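Speaker notes – supplier briefing on the Ralard shop assistant service
Presenter: Serpil Yüksel, Skorketti
Audience: store operations and purchasing staff, Grilta group
Slot: 10.30, main room. Slides advance by hand.

## Slide 1 – Title

Good morning, and thank you to Grilta for making the room available. My name is Serpil Yüksel and I lead the service team at Skorketti. I have been asked to set out what the Ralard service includes, what it asks of a store, and where we consider it is not yet ready to be relied upon. Questions are welcome at the end of each part.

*(Wait for the side doors to close before moving on.)*

## Slide 2 – What is being offered

Ralard is a two-armed robot offered to food retailers as a service. The store does not buy the machine. It pays a monthly charge which covers the robot, the software, spare grippers and a visiting engineer. The contract presented to you today was drawn up with Kadrić, who will also carry out the engineering visits.

The service covers two kinds of work:

- basket picking, in which the robot collects fruit and vegetables against a customer's order
- shelf facing, in which it straightens and tops up a crate from stock placed within its reach

Basket picking is the more mature of the two. Shelf facing is offered as a trial feature and is priced separately. Please do not read the brochure as promising both at the same standard. The wording will be corrected in the next printing.

## Slide 3 – What the store must provide

The requirements are modest, but they are firm.

1. An aisle at least 800 millimetres wide along the full length of the display.
2. A level floor. Carpet tiles, vinyl and sealed concrete are all accepted. Loose mats are not.
3. A charging point that remains free overnight.
4. One named member of staff on each shift who has completed the half-day course.

On the second point, we have had enquiries about ramps between departments. The present model should not be asked to cross a ramp while carrying a basket. An engineer can advise on a particular site.

*(If asked about lifts: refer to Kadrić. Do not give a view from the platform.)*

## Slide 4 – How the review was run

Before agreeing terms, Grilta requested a review against a fixed list of tasks. We ran 514 picks on a practice display, all of them with realistic fruit and vegetables in open crates. The item wanted, the crate it was to come from and the basket it was to go into were set in advance for each pick.

A pick was passed when the correct item reached the basket without a second instruction. A pick was failed when the wrong item was lifted, when the item was dropped outside the basket, or when the operator had to step in. Slow picks were passed, and the time was noted separately. Some of you may feel that this was generous. The timings are in the annex, and I would encourage purchasing colleagues to read them alongside the pass figures.

We did not test wet produce, bagged salad or soft berries. These are excluded from the service for the first contract period.

## Slide 5 – Findings on handling

Apples and carrots were the most dependable. The grippers close on a rounded or tapering item without much adjustment, and leafy tops did not cause the difficulty we had expected.

Long, thin items gave more trouble. Green beans heaped in a crate are hard to take in a set quantity, and the robot would often lift too many or too few. Our advice is to offer beans in tied bundles where the service is in use.

Similar colours placed side by side are the second matter to raise. Two green vegetables sharing one crate can be told apart, but the robot takes longer to decide and the operator sees more requests for confirmation. A simple divider reduces these requests.

*(Pause here. This is the point on which store managers usually wish to comment.)*

## Slide 6 – The practice display

Colleagues will recognise the general layout from their own branches: tilted crates on low wooden cabinets, with a further shelf above. The bitter melons and the cucumbers share the nearest crate, and this is the pairing I would ask you to bear in mind from the previous slide. Please note also that the basket is held by its handle in the right gripper. In basket picking the left gripper does the collecting.
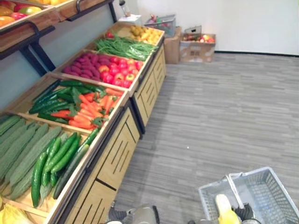 ## Slide 7 – Care and faults

Daily care falls to the trained member of staff. The finger segments should be wiped at the close of each shift and checked for trapped stalks or leaf. The gripper fingers are replaced after 2000 picks, or sooner if the surface is worn. Replacement is included in the monthly charge.

Faults are reported by telephone or through the store tablet. An engineer will attend within six working hours. Where a visit is not possible in that time, the charge for that day is returned to the store.

The red stop button must remain in plain reach at all times. Bags, price cards and promotional material are not to be hung from any part of the machine.

## Slide 8 – Terms

- First contract period: six months, beginning in June.
- Either party may withdraw at the halfway point with written notice.
- Shelf facing may be added or removed at any monthly renewal.
- Training for replacement staff is free of charge during the first period.

Skorketti does not present the service as a means of reducing staff on the shop floor, and the contract makes no such claim. Each robot needs a trained person nearby.

## Slide 9 – Questions and next steps

Branches wishing to be considered should complete the site form and return it to Grilta's purchasing office, with a floor plan showing aisle widths. Kadrić will then arrange a visit.

*(Printed forms are on the table by the entrance. The annex with timings is available on request – please take names of anyone who asks for it. Finish by 11.15.)*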